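Subject: Re: [Sowerby-floor] What happens to the kitchen rota?

To: sowerby-floor
Time: 16:11

On the Sowerby list this morning someone in Returns wrote:

> Has anybody worked out what the Lerkis machine is meant to do to the
> kitchen rota? I'm down for the first week of November and would like
> to know if I'm washing up or being made redundant from washing up.
> Also, who gets the quarter of an hour back? It used to count as
> paid time. If it goes to the robot I'd like that in writing.
>
> And before anyone says it, I know it's only plates. It was only
> labels too, before Weltar.

I'll have a go, as I was on the working group and have the biscuit weight to show for it.

The rota stays until the end of the trial. That's the official line and I've seen it in an email, so it's as true as anything here. You will be on it, with the job title changed from "kitchen duty" to "kitchen support". Kitchen support means you scrape, you empty the sink strainer, and you are on hand if the machine stops. My spell of being on hand took 11 minutes longer than doing the washing up would have, and I've put that on the feedback form in the box marked "Other delights".

On the paid time, the answer I was given is that it will be "looked at in the round". I asked for something squarer. At present it still counts, so put it on your sheet as before, code 70, and if it bounces send it to me and I'll send it back up.

The Weltar point is fair and I don't want to wave it away. When the label line went in we were promised 8 people would be moved to more interesting work, and they were moved to Pruter Road, where the interesting thing is the bus. What went along with the jobs was the talk. You learned most of what was going on in this building by standing at a bench sticking labels on boxes next to somebody who'd been here since the old owners. The kitchen is the last place left where Returns has to speak to Accounts, mainly about mugs.

I had a look at how the loading is coming along after lunch. 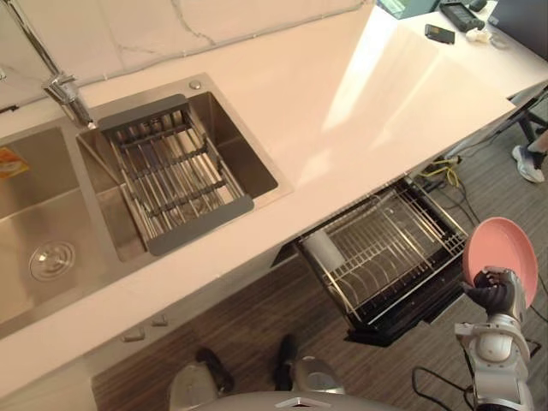
Loading the dish-drawer is the part they've given it first, and I'll admit I was ready to be ruder about it. Picking up a plate was something I thought would end in a dustpan. It had the pink one upright in its fingers next to the open drawer, which is more care than some of us take, and I include the person who puts bowls in face up. There's a drying rack in the right-hand sink too, and I have asked whether that's within its duties or ours. The reply was "phase two". I'd like someone to tell me how many phases there are before I volunteer for any more of them.

The figure doing the rounds, by the way, is 3,777 items loaded a month. It came from a slide. It includes teaspoons, and I have never seen this kitchen own more than four at once.

If you want any of this raised at the next meeting, send it to me by noon the day before. What I've got so far is the paid time, who signs for breakages, and whether we can keep the radio on while it's working.

Returns, you're still on for your week. Bring gloves, the large ones have gone.

--
Goods In, Sowerby
(first floor, by the shutter)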